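Worktop and Outlet Check, Room 251
Monthly sheet, August

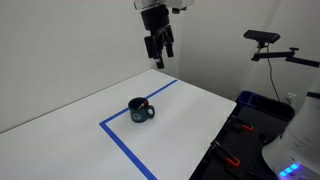

Facilities and Workplace Safety, Mosoti Building

Checked by: Dzintra Hunt
Countersigned: Sille Hjaltadóttir

1. Tabletop surface. Pass. White, matte, flat. Wipe down with the usual cleaner only.

2. Floor and table marking tape. Pass. Blue tape on the tabletop forms a corner. Replace any strip that lifts more than 2 mm.

3. Items on worktop. Comment. Dark mug with handle standing inside the taped corner, an orange-brown item leaning in it. Drinkware goes back to the kitchen by 4 p.m. on Monday.

4. Wall outlet, right wall. Cover plate to be checked for cracks. Log under asset 988.

5. Walls. Off-white, plain. No action.

Open items: 3, 4. Return sheet to D. Hunt.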